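About Lemier

Lemier is a small joinery school on the edge of Lorkow. We teach adults to repair and repaint old doors, cupboards and drawers. We opened one June with a single bench and now have room for 40 learners a year, split between day and evening courses.

Most people come to us with no training. The first weeks are spent on sharpening, measuring and taking paint off without harming what is under it. It is slow work - we make no secret of that.
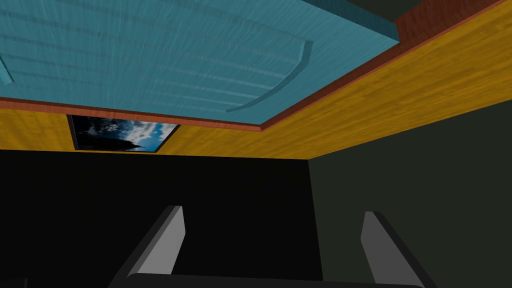

After that, learners pick a piece of their own and see it through to the end. Hinges, locks and handles are taught on a separate course, as they need more bench time. 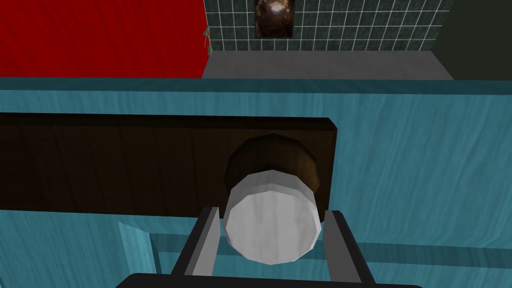 Round knob, dark brown.

Timber comes from the Zupan yard, and the Fundis fund pays for places for people out of work. The full course costs 300 for members and 719 for everyone else, tools included. Payment can be made in 2 parts.

We also take in repairs from local households. Doors must be off their hinges when they reach us.
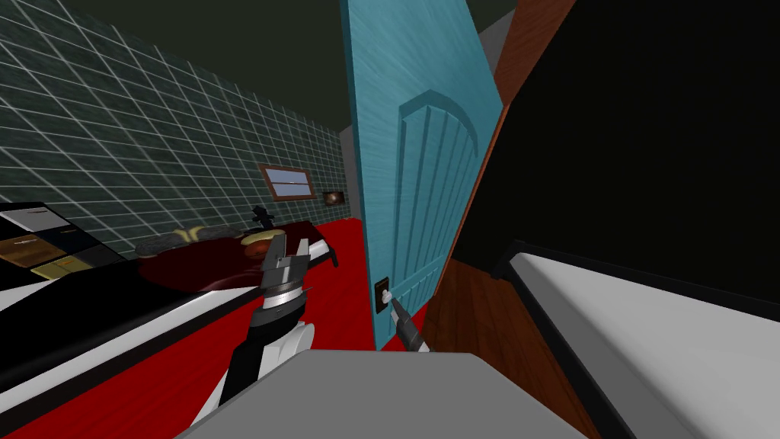

Turquoise door with an arched panel, open.

Comments

Did the evening course last winter. Cold workshop, good teaching.

Do you take window frames as well, or only doors?

Sign up to our newsletter for course dates. You can leave the list at any time.

Contact | © Lemier | Back to top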